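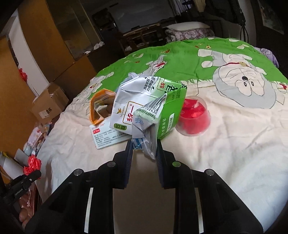 사진 제공: 노엘 말라바난 / 플리토프 방 정리

자주 묻는 질문: 침대 위 살림 편
플리토프 방 정리 > 고객 안내 > 자주 묻는 질문
최종 수정 2020. 10. 30.

플리토프는 원룸과 작은 방만 다니는 정리 서비스입니다. 거실이 둘인 집이나 드레스룸이 따로 있는 집은 저희보다 훌륭한 업체가 많으니 그쪽으로 가시면 됩니다. 저희 손님은 대체로 침대에서 밥을 먹고, 침대에서 일을 하고, 침대에서 택배를 뜯고, 남는 자리에서 주무십니다. 상담 전화로 들어오는 질문도 그래서 거의 침대 이야기입니다. 같은 대답을 계속 하다 보니 목이 아파서 적어 둡니다.

[신청 전에]

방이 너무 더러운데 신청해도 되나요?

됩니다. 신청서에 이 문장을 적지 않은 손님을 찾기가 더 어렵습니다. 그리고 "너무"의 기준은 사람마다 놀랄 만큼 다릅니다. 책상에 컵 하나 올려 두고 죄송하다고 세 번 말씀하신 분도 계셨고, 현관문이 안쪽에서 반만 열리는 방을 두고 "조금 어수선해요"라고 적으신 분도 계셨습니다. 두 분 다 다녀왔습니다.

오시기 전에 제가 좀 치워 놔야 할까요?

속옷과 통장만 치워 두세요. 나머지는 그대로가 편합니다. 급하게 치운 방은 옷장을 열 때 위험합니다.

사진을 먼저 보내라는데 꼭 보내야 하나요?

네. 방 전체가 나온 것 하나, 침대가 나온 것 하나면 충분합니다. 조명을 켜고 커튼을 걷고 각도를 고민하실 필요는 없습니다. 인테리어 잡지에 실을 것이 아니고 봉투를 몇 장 챙길지 계산하는 용도입니다. 필터도 사양합니다. 분홍빛이 도는 방에서는 얼룩 상담이 곤란합니다.

몇 명이 오나요?

2명이 갑니다. 방이 좁으면 한 사람은 복도에서 분리수거를 맡습니다. 담당자는 고르실 수 없지만 피하실 수는 있습니다. 팀장인 샨도르 포도르는 말이 거의 없고, 헤라르도 바녜스는 말이 많습니다. 조용한 쪽을 원하시면 신청서 비고란에 "조용히"라고만 적어 주세요. 저희끼리는 다 알아듣습니다.

아침 일찍도 되나요?

첫 방문은 오전 11시입니다. 더 일찍 가 본 적도 있는데, 손님이 정리 대상과 함께 이불 속에 계셨습니다.

강아지나 고양이가 있어도 괜찮나요?

괜찮습니다. 다만 고양이는 반드시 저희가 방금 갠 이불 위에 올라갑니다. 이 문제로 추가 요금을 받지는 않지만 두 번째 갠 이불은 첫 번째만큼 반듯하지 않을 수 있습니다. 담요에 그려진 고양이는 얌전해서 인원수에 넣지 않습니다.

[침대 위 쓰레기]

침대 위에 빈 음료 팩이 있는데 이것도 치워 주시나요?

그걸 치우러 갑니다. 맨 위 사진에 나온 "统一" 음료 팩처럼 이미 납작하게 접힌 것은 저희가 보기에 상당히 협조적인 쓰레기입니다. 부피가 없으니까요. "低糖"이라고 적혀 있는 것을 보면 건강에 대한 의지도 느껴집니다. 정리와는 상관없는 부분이지만 상담원 카이아이궈가 꼭 넣어 달라고 해서 넣었습니다. 저당이든 아니든 남은 음료가 시트에 닿으면 결과는 비슷합니다.

음료 팩은 어디에 버리나요?

종이팩 수거함입니다. 신문지나 상자와 섞지 마세요. 빨대와 뚜껑은 떼고, 안을 물로 헹구고, 펼쳐서 말린 다음 모읍니다. 안쪽이 은색인 멸균팩은 동네마다 받는 방식이 다르니 관리실이나 주민센터 안내를 따라 주세요. 수거함이 아예 없는 건물이라면 저희가 가져갑니다. 단, 헹구지 않은 것은 저희도 똑같이 싱크대 앞에 서서 헹굽니다. 그 시간도 작업 시간에 들어갑니다.

종이팩을 손으로 꽉 구기는 것과 접는 것 중에 뭐가 낫나요?

접는 쪽이 낫습니다. 구긴 팩은 속이 잘 안 마릅니다. 하지만 침대에서 이걸 접고 계실 정도면 일어나서 버리실 수도 있지 않을까, 하는 생각을 저희는 속으로만 합니다.

투명한 플라스틱 컵 안에 다른 포장지를 쑤셔 넣어 버리면 안 되나요?

마음은 압니다. 컵이 작은 쓰레기통처럼 생겼고, 실제로 침대 위에서는 쓰레기통 노릇을 꽤 잘합니다. 버릴 때가 문제입니다. 컵은 컵대로, 안에 든 것은 재질대로 다시 나눠야 합니다. 넣을 때는 1초인데 꺼낼 때는 손가락이 안 들어갑니다. 저희 쪽 기록은 컵 하나에서 사탕 껍질과 영수증과 양말 한 짝이 나온 것입니다. 양말은 돌려드렸습니다.

컵을 엎어 두면 남은 음료가 새지 않나요?

샙니다. 남은 음료가 있었다면요. 침대 위에서는 세워도 쓰러지고 엎어도 새니 싱크대로 가져가시는 것을 권합니다.

플라스틱 용기가 멀쩡한데 버리기 아깝습니다.

테두리 색이 예쁘거나 모양이 반듯한 용기일수록 그런 말씀을 많이 하십니다. 저희 규칙은 간단합니다. 오늘 안에 무엇을 담을지 말씀하시면 남기고, "언젠가 쓸 것 같아요"라고 하시면 한 번 더 여쭤봅니다. 두 번째에도 "언젠가"면 씻어서 분리수거로 갑니다. 남기기로 하셨다면 뚜껑도 같이 찾아 드립니다. 대개는 못 찾습니다.

용기 안에 깔린 종이나 비닐도 따로 빼야 하나요?

빼 주세요. 본체와 재질이 다르면 따로입니다. 눌어붙어서 안 떨어지는 것은 억지로 긁지 말고 그대로 두시면 저희가 보고 판단합니다.

작은 글씨가 잔뜩 적힌 카드나 설명서는요?

침대 위 물건 중에 가장 처리가 어려운 품목입니다. 버리자니 중요해 보이고, 읽자니 글씨가 작고, 외국어면 더 중요해 보입니다. 저희는 내용을 모르는 인쇄물은 절대 임의로 버리지 않습니다. 전부 한 봉투에 모아 책상에 올려 드리니, 다음 날 맑은 정신으로 보세요. 보증서라면 제품 이름을 앞면에 크게 적어 두시고요. 봉투째로 1년 뒤에 다시 만나는 경우가 많습니다만, 그때는 보증 기간이 끝나서 결정이 쉽습니다.

외국 과자나 음료 포장지를 모으는데 쓰레기로 오해받을까 걱정됩니다.

수집품이면 미리 말씀해 주세요. 말씀이 없으면 구분이 안 됩니다. 6월에 베르지 카브레라가 어느 방에서 음료 팩을 깨끗이 헹궈 접어 내놓았다가, 그게 여행 기념품이었다는 이야기를 뒤늦게 들었습니다. 다행히 수거 전이었고, 손님은 오히려 처음으로 안에서 냄새가 안 난다며 좋아하셨습니다. 그 뒤로 신청서에 "버리면 우는 물건" 칸을 만들었습니다. 자유롭게 적으시면 됩니다.

[이불과 시트]

시트 위에서 음식을 먹어도 되나요?

저희는 정리 업체이고 부모님이 아닙니다. 드세요. 쟁반 하나만 까시면 저희 일이 절반으로 줄어듭니다. 매출을 생각하면 안 까시는 편이 고맙습니다.

크림색 시트는 얼룩이 많이 보이나요?

잘 보입니다. 대신 어디를 빨아야 하는지도 잘 보입니다. 진한 색 시트를 쓰시는 분들은 얼룩이 없다고 생각하시고, 저희는 햇빛 아래에서 조용히 고개를 끄덕입니다. 단맛 나는 음료 자국은 미지근한 물로 먼저 두드려 빼고 평소처럼 세탁하세요. 문지르면 번집니다.

캐릭터 담요를 성인이 써도 괜찮을까요? 정리하러 오신 분들이 볼까 봐 좀 그렇습니다.

의외로 많이 들어오는 질문입니다. 첫 사진의 연두색 고양이 담요를 보세요. 고양이가 방울 달린 빨간 목줄까지 갖춰 맸는데 무엇이 부끄럽습니까. 호텔식 흰 침구를 쓰는 방보다 이런 담요가 있는 방에서 저희 직원들 표정이 좋습니다. 회의 시간에 가장 오래 이야기한 안건도 담요 고양이의 이름이었고, 결론은 못 냈습니다.

담요, 시트, 꽃무늬 이불이 서로 전혀 안 어울립니다. 맞춰 주시기도 하나요?

저희는 있는 것을 갭니다. 색 맞춤은 하지 않습니다. 연두색 담요와 보라색 꽃무늬 이불이 한 방에 있다고 해서 둘이 싸우지는 않습니다. 정 신경 쓰이시면 큰 이불 하나로 전부 덮으세요. 그 아래에서 무슨 일이 벌어지는지는 본인만 아시면 됩니다.

벽 쪽에 뭉쳐 있는 천은 왜 항상 거기 있을까요?

자다가 발로 밀면 갈 데가 벽뿐이라 그렇습니다. 벽 쪽에 몰린 천 뭉치는 풀어 보기 전에는 정체를 알 수 없습니다. 얇은 이불일 때도 있고, 잠옷일 때도 있고, 이사 올 때부터 찾던 커튼일 때도 있습니다. 저희는 침대를 벽에서 조금 떼어 그 사이까지 봅니다. 볼펜과 머리끈은 거기서 나온다고 보시면 됩니다.

이불 빨래도 해 주시나요?

방문 당일에는 하지 않습니다. 세탁기가 도는 동안 셋이서 멀뚱히 서 있게 되기 때문입니다. 대신 빨 것만 따로 싸서 현관에 두고 갑니다. 수거 세탁을 원하시면 시손 세탁소로 연결해 드리는데, 저희와는 다른 가게이니 이불이 늦게 온다는 항의는 그쪽으로 부탁드립니다.

담요 세탁에서 꼭 지켜야 할 것이 있나요?

라벨을 보세요. 라벨을 잘라 버리셨다면 찬물, 약한 코스, 건조기 금지로 가시면 크게 다칠 일은 없습니다. 털이 긴 담요는 섬유유연제를 많이 넣는다고 더 부드러워지지 않습니다. 넣은 만큼 미끄러워질 뿐입니다.

[수납장과 나머지 방]

침대만 신청했는데 옆의 수납장도 봐 주시나요?

침대 코스에는 침대 위, 침대 아래, 침대에서 팔을 뻗어 닿는 곳까지가 포함됩니다. 팔 길이는 손님 것을 기준으로 합니다. 방 저쪽에 있는 장이나 선반은 방 전체 코스입니다. 현장에서 바꾸셔도 되는데, 뒤에 예약이 있으면 어려울 수 있습니다.

나무 장 위에 선반을 올리고 그 위에 또 뭘 올려도 되나요?

흔들어 보고 안 흔들리면 가벼운 것만 올리세요. 책은 아래 칸입니다. 선반을 쌓는 분들의 공통점은 쌓을 물건보다 선반이 먼저 늘었다는 것인데, 빈 선반은 하룻밤이면 찹니다. 선반을 더 사기 전에 저희에게 연락을 한 번 주시면 저희가 말려 드립니다. 상담료는 없습니다.

수납함도 파시나요?

브로텍 수납함을 한 종류 취급합니다. 58리터이고 뚜껑이 있습니다. 겨울 이불 한 채가 들어가고, 두 채를 넣으려고 하시면 뚜껑이 의견을 냅니다. 필요 없어 보이는 방에서는 권하지 않습니다. 그래서 창고에 많이 남아 있습니다.

침대 밑은 어디까지 보시나요?

손전등이 닿는 데까지 봅니다. 먼지를 걷어 낸 뒤에 나온 것은 전부 바닥에 늘어놓고 손님이 고르십니다. 이때 나오는 감탄사는 자유입니다.

침대 옆에 쓰레기통을 두라는데, 두면 정말 쓰게 되나요?

뚜껑이 없고 누워서 손이 닿으면 쓰십니다. 뚜껑을 밟아서 여는 예쁜 쓰레기통은 일어나야 하기 때문에 장식이 됩니다. 작은 종이봉투를 침대 틀에 걸어 두는 것도 괜찮습니다. 음료가 남은 것만 넣지 마세요. 종이봉투는 아래부터 배신합니다.

정리한 상태가 얼마나 갑니까?

최장 기록 보유자는 호모브몬트 오피스텔에 사시는 분으로 8개월입니다. 그중 상당 기간을 출장 가 계셨다는 점은 밝혀 둡니다. 평균은 계산하지 않습니다. 계산해서 홍보에 도움이 될 것 같지 않습니다.

[예약 변경과 그 밖의 일]

당일 취소가 되나요?

출발 전이면 됩니다. "갑자기 제가 다 치웠어요"라는 이유로 취소하시는 분이 꽤 있는데, 저희는 축하드리고 끊습니다. 다음 주에 다시 전화 주셔도 모른 척해 드립니다.

작업하는 동안 저는 뭘 하면 되나요?

방 안에 계시면서 "이거 버려요?"에 대답해 주시면 됩니다. 대답은 세 가지로 부탁드립니다. 버린다, 둔다, 모르겠다. "모르겠다"는 한 상자까지만 받습니다. 커피는 안 주셔도 되고, 주신다면 침대 위에는 놓지 말아 주세요.

버린 물건을 다시 찾을 수 있나요?

저희가 건물을 떠나기 전까지는 찾아 드립니다. 봉투를 묶기 전에 한 번, 들고 나가기 전에 한 번 여쭤봅니다. 그 뒤에 생각난 물건은 저희도 안타깝습니다.

다른 사람 방을 대신 신청해도 되나요? 동생 방입니다.

동생분이 동의하셨다면 됩니다. 통화로 확인합니다. 자는 동생 옆에서 작은 목소리로 대신 대답하시는 분이 계신데, 목소리가 닮아도 티가 납니다.

후기를 쓰면 할인이 있나요?

없습니다. 그래도 써 주시는 분들이 계셔서 사무실 벽에 붙여 둡니다. 지금 제일 위에 붙은 것은 "침대가 생각보다 넓었습니다"입니다.

답을 못 찾았습니다.

문의 게시판에 남겨 주시면 카이아이궈가 답을 드립니다. 사진을 붙이실 때는 침대 쪽을 먼저 올려 주세요.

관련 안내: 방 전체 코스 요금표 / 버리면 우는 물건 작성법 / 종이팩 모으는 날 / 분실물 보관함(주로 머리끈)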